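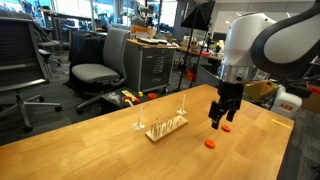

탁자 위의 주황색 고리, 작은 못판, 투명한 막대 받침대. 오른쪽 가장자리 가까이에 노란 테이프.

보낸 사람: Trygve Engebretsen
받는 사람: 탁상놀이 만들기 메일링 리스트
제목: Re: [탁상놀이] 고리와 막대 받침대, 못판 마감에 대한 질문

안녕하세요, 여러분. 트뤼그베입니다.

답장이 늦어서 죄송합니다. Liv 님이 올리신 질문이 여러 가지여서, 한 번에 쓰지 않고 저녁마다 조금씩 썼습니다. 제 한국어가 어색한 곳이 있으면 너그럽게 읽어 주십시오. 특히 나무와 관련된 말은 사전을 찾아도 두세 가지가 나와서 어느 것이 맞는지 모를 때가 많습니다. 사진은 메일 맨 위에 넣었습니다. 질문은 그대로 두고 사이사이에 답을 적겠습니다.

Liv Dalen 님이 쓰셨습니다:

> 안녕하세요. 5월 모임에서 쓸 고리 놀이 한 벌을 준비하고 있습니다. 작년에 Slanina에서 하던 것처럼 고리를 막대에 끼우고, 옆에 못판을 하나 두어서 두 가지를 번갈아 하게 하려고 합니다. 그런데 아직 정하지 못한 것이 많습니다.
>
> 첫째, 막대 받침대를 무엇으로 만드는 것이 좋습니까? 저는 나무토막에 구멍을 뚫고 막대를 꽂았는데 고리가 막대에 걸리면 받침대가 같이 넘어집니다.

넘어지는 이유는 대부분 받침이 작아서입니다. 저도 처음에는 두꺼운 토막이 좋다고 생각했습니다. 무게가 있으면 안 넘어질 것 같았습니다. 그런데 두꺼운 토막은 높이도 생기니까 고리를 들어 올려야 하는 높이가 같이 올라갑니다. 손이 떨리는 분에게는 그 조금이 어렵습니다.

그래서 지금은 사진에 있는 것처럼 납작하고 투명한 플라스틱 받침에 긴 막대 하나를 세운 것을 씁니다. 받침이 납작하면 맨 아래 고리가 탁자에 거의 닿게 내려가고, 고리를 뺄 때 손가락으로 옆을 잡기도 쉽습니다. 받침의 넓이는 고리보다 넓게 하십시오. 고리와 같은 넓이로 하면 보기에는 예쁘지만, 고리를 비스듬히 당길 때 받침이 따라 올라옵니다.

투명한 것의 단점도 적겠습니다. 밝은 나무 탁자 위에서는 받침의 가장자리가 잘 안 보입니다. 시력이 약한 분이 받침을 밀어 버리는 일이 저희 모임에서 여러 번 있었습니다. Majdi 님은 받침 밑에 짙은 색 펠트를 붙여서 해결하셨습니다. 펠트는 미끄럼도 조금 막아 줍니다. 다만 펠트는 먼지를 잘 먹으니 가끔 떼어서 새로 붙여야 합니다.

> 둘째, 막대의 굵기와 고리 구멍의 크기입니다. 구멍이 크면 너무 쉽고, 작으면 할머니들이 금방 지치십니다. 다들 어떻게 하십니까?

저희가 제일 오래 쓴 치수는 막대 굵기 6밀리미터, 구멍 27밀리미터, 고리 바깥지름 76밀리미터입니다. 처음 하시는 분에게는 이것이 좋았습니다. 익숙한 분에게는 구멍이 23밀리미터인 고리를 드립니다. 겨우 4밀리미터 차이지만 손에서는 꽤 다르게 느껴집니다. Tudor 님은 더 작은 구멍도 만들어 보셨는데, 막대 끝을 둥글게 갈지 않으면 고리가 막대 끝에 얹혀서 안 내려간다고 하셨습니다. 막대 끝은 어느 경우에나 둥글게 가는 것이 좋습니다. 사포로 돌려 가면서 갈면 됩니다. 마지막에 손톱으로 만져서 걸리는 곳이 없으면 충분합니다.

구멍의 안쪽 모서리도 잊지 마십시오. 바깥쪽은 모두 열심히 다듬는데 안쪽은 남겨 두는 분이 많습니다. 저도 그랬습니다.

> 셋째, 고리의 색입니다. 저는 여러 색을 섞으려고 합니다. 알록달록하면 즐거울 것 같아서요. 어떻게 생각하십니까?

즐거운 것은 맞습니다. 하지만 저는 한 가지 색을 권합니다. 여러 색이 있으면 사람들이 색을 맞추어야 한다고 생각합니다. "파란 것은 어디에 끼워요?" 하고 꼭 물으십니다. 색을 맞추는 놀이를 하실 것이면 그래도 됩니다만, 끼우고 빼는 것만 하실 것이면 한 색이 마음 편합니다.

색은 밝은 주황색이 좋았습니다. 따뜻한 색의 나무 탁자 위에서도 바로 눈에 들어오고, 바닥에 떨어져서 회색 카펫 위로 굴러가도 쉽게 찾습니다. 노란색은 탁자 색과 가까워서 생각보다 잘 안 보였습니다. 연두색은 낮에는 괜찮은데 저녁에 등을 켜면 힘이 없어집니다. 빨간색은 써 보지 않았습니다. Sølve 님이 빨간 고리를 가지고 계시니 그분께 물어보셔도 좋겠습니다.

> 넷째, 못판입니다. 나무에 기름을 먹일까요, 그냥 둘까요? 그리고 못은 금속이 좋습니까, 나무가 좋습니까?

저는 나무를 칠하지 않고 그대로 둡니다. 사진의 못판도 옅은 색의 맨나무입니다. 기름을 먹이면 색은 예뻐지지만 구멍 안으로 기름이 들어가고, 그러면 못을 다시 꽂을 때 헐거워지거나 끈적거립니다. 꼭 기름을 먹이고 싶으시면 구멍을 뚫기 전에 하시고 며칠 말리십시오. 저는 한 번 순서를 바꾸어 했다가 못을 모두 뽑아서 닦았습니다. 다시 하고 싶지 않은 일입니다.

맨나무는 손때가 탑니다. 이것은 어쩔 수 없습니다. 고운 사포로 윗면만 살짝 문지르면 되는데, 못이 촘촘히 서 있으면 사포가 들어가지 않으니까 얇은 나무 조각에 사포를 감아서 줄과 줄 사이로 밀어 넣습니다.

못은 가는 금속이 좋다고 생각합니다. 나무못은 손에 닿는 느낌이 따뜻해서 저도 좋아하지만, 가늘게 만들면 부러지고 굵게 만들면 작은 판에 여러 줄을 놓을 수 없습니다. 금속은 가늘어도 똑바로 서 있습니다. 대신 끝이 날카롭지 않은지 하나씩 확인해야 합니다. 저는 눈을 감고 손바닥으로 천천히 눌러 봅니다. 눈을 뜨고 하면 조심하게 되어서 오히려 잘 모릅니다.

줄을 맞추는 방법도 물어보신 분이 전에 있었는데, 모눈종이를 판에 붙이고 송곳으로 점을 먼저 찍은 다음에 뚫으면 됩니다. 종이는 뚫은 뒤에 물로 적시지 말고 마른 채로 떼십시오. 물이 들어가면 구멍 가장자리가 부풀어 오릅니다. Atmont 모임의 못판이 한쪽만 빡빡한 것은 이 때문이라고 저는 생각합니다. (Atmont 분들, 제가 틀렸으면 고쳐 주십시오.)

> 다섯째, 탁자 위에 어떻게 놓습니까? 저는 전부 한 줄로 놓았는데 어떤 분은 손이 안 닿고 어떤 분은 팔꿈치로 건드리십니다.

한 줄은 보기 좋지만 앉아서 하기에는 불편합니다. 저는 못판을 탁자 가운데 쪽에 놓고 받침대를 그 양쪽에 하나씩 둡니다. 그런데 똑같은 깊이에 두지 않고 하나는 앞에, 하나는 뒤에 둡니다. 그러면 가까운 곳에 끼우는 것과 멀리 뻗어서 끼우는 것을 한자리에서 다 할 수 있습니다. 왼손을 쓰시는 분이 오시면 자리를 반대로 바꾸어 드립니다.

고리는 처음부터 막대에 끼워 놓지 말고 탁자 위에 눕혀 두십시오. 서로 겹치지 않게 떨어뜨려 놓는 것이 좋습니다. 납작한 고리 두 개가 겹치면 한 개처럼 보여서 같이 집으려고 하시다가 떨어뜨립니다. 그리고 납작한 고리는 매끈한 탁자에서 집기가 어렵습니다. 손톱이 짧은 분은 특히 그렇습니다. 그럴 때는 고리를 탁자 가장자리까지 밀어서 집으라고 말씀드리는데, 이때 바닥에 많이 떨어집니다.

노란 테이프는 그래서 쓸모가 있습니다. 가장자리에서 조금 안쪽에 한 줄 붙여 두고, 테이프를 넘어가면 다시 안으로 밀어 주시라고 말하면 모두 금방 이해하십니다. 테이프는 바닥용을 사지 마십시오. 너무 강해서 뗄 때 탁자의 칠이 같이 떨어집니다. Trollville 회관의 긴 탁자에 아직도 그 자국이 남아 있고, 그것은 제 잘못입니다.

> 마지막으로 의자에 대해서도 조언을 부탁드립니다. 우리 방에는 바퀴 달린 사무용 의자밖에 없습니다.

바퀴 달린 의자도 카펫 위에서는 생각보다 덜 움직입니다. 그러나 먼 막대에 손을 뻗을 때 몸이 앞으로 가면 의자는 뒤로 갑니다. 바퀴를 잠글 수 없으면 의자 등을 벽 쪽에 붙여 주십시오. 등받이가 높은 것보다 낮고 둥근 것이 팔을 움직이기에 편하다고 하시는 분이 많았습니다. 팔걸이는 의견이 나뉩니다. 일어날 때는 팔걸이가 필요한데, 탁자에 가까이 앉을 때는 팔걸이가 탁자에 부딪힙니다. 저는 팔걸이가 있는 쪽을 고르고 탁자에서 조금 떨어져 앉으시게 합니다. 대신 앞쪽 받침대를 더 앞으로 당겨 놓습니다.

> 고맙습니다. 답은 급하지 않습니다.
> Liv Dalen 드림

급하지 않다고 하셔서 정말로 급하지 않게 썼습니다.

몇 가지를 더 적겠습니다. 정리할 때는 고리를 끈에 꿰어서 보관하면 편합니다. 상자에 그냥 넣으면 받침대의 투명한 면에 긁힌 자국이 생깁니다. 긁힌 자국은 놀이에는 상관이 없지만 빛을 받으면 지저분해 보입니다. 받침대는 하나씩 천으로 싸고, 막대가 받침에서 빠지는 것이면 빼서 따로 두십시오. 못판은 못이 위로 가게 넣고 그 위에는 아무것도 올리지 마십시오. 저는 신발 상자의 뚜껑을 뒤집어서 못판 위에 덮습니다. 모양은 없지만 여러 해 동안 문제가 없었습니다.

닦는 것은 젖은 수건을 꼭 짜서 고리와 받침대만 닦고, 못판은 마른 붓으로 텁니다. 화장용 큰 붓이 좋습니다. 유리 세정제를 투명한 플라스틱에 쓰면 뿌옇게 되는 일이 있으니 구석에 먼저 시험해 보십시오.

Saleo에서 하는 다음 모임에 고리 본을 종이로 가져가겠습니다. 필요하신 분은 그대로 대고 그리시면 됩니다. 못판의 줄 간격에 대해서는 Tudor 님과 제 의견이 달라서 여기에는 적지 않았습니다. Tudor 님, 간격표를 아직 가지고 계시면 목록에 올려 주시겠습니까? 제 것은 커피를 쏟아서 아래쪽 줄의 숫자를 읽을 수 없습니다.

그리고 Majdi 님께 따로 질문이 있습니다. 펠트를 붙이실 때 무슨 풀을 쓰셨습니까? 제가 쓴 풀은 한 달 뒤에 노랗게 변해서 투명한 받침 위에서 다 보입니다.

감사합니다.
Trygve Engebretsen 드림

추신. 앞의 메일에서 제가 "고리"를 "꼬리"라고 쓴 곳이 있습니다. 보관함에 그대로 남아 있는데 고칠 수가 없다고 합니다. 고리로 읽어 주십시오.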